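The sales pitch for robot learning goes like this: stop writing rules, start collecting examples. Have a person steer the arm through a job often enough and the machine will pick up the knack. Poltell says this on its home page. Fandis says it in slightly better prose. I have spent a good part of the past year reading what these outfits put out, and I keep coming back to a dull question. Examples of what?

Take kitchens, which everyone in this business seems to love. A real kitchen has grease, a drawer that sticks, and a cat. The kitchen in most training sets has a white table and a toaster oven, with a colander, a mug and some toy fruit set out where the arm can get at them.
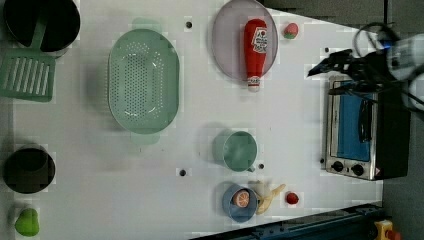
Vol. 8, Issue 3 - Page 41

I have nothing against toy fruit. A plastic banana doesn't go brown, and a lab can't be sending out for groceries every morning. But a toy pear is hard all the way through. A system raised on toy pears has learned nothing about how tightly to hold a ripe one, and no number of repeats will teach it. When the Grultus project announced 1,627 recorded runs in December, the number was the headline. I went through the task list that came with it. There were 138 different instructions, and a great many of them were the same instruction with the nouns swapped: put the strawberry in the bowl, put the orange in the bowl, put the banana on the plate.

Kyrylo Melnychuk, who spent two years running one of these collection stations, told me I was being unfair. Swapping the nouns is the point, he said, and so is moving the bowl four inches to the left. He may be right. He also told me that by late afternoon his operators had all drifted into the same three or four ways of picking up a mug, whichever ones were easiest on the wrist. So the machine gets a thousand samples of a tired person's habits, and we call it variety.

Then there is the matter of what the camera gets to see. Hang one over the table and you have a fine view until the arm comes in. Then the arm lies across the very things it is supposed to be learning about.

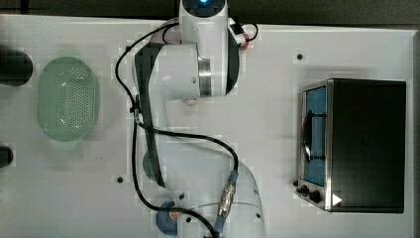 Photo: Todorova

What looks like a bowl partly covered by an arm and a cable is still a bowl to you and me. We know where the rest of it is. Whether the system knows, or has only learned that good things tend to follow when it moves that way, is something I have never seen a press release take up. More cameras help. They also mean more footage, more sorting, and more runs thrown out - Grultus dropped 174 of its own and gave the reasons in a single footnote.

I don't think the work is worthless. The people doing it are patient and mostly candid if you get them away from the marketing staff. What I object to is the arithmetic, the idea that enough tabletops add up to a house. I would trade half of those runs for a few dozen in an ordinary apartment, failures included, with the failures labeled as failures and left in.

Until someone publishes that, I'd ask any company quoting a total to print a second number beside it: how many different rooms the examples came from. For Grultus, as far as I can tell from its own paperwork, the answer is one.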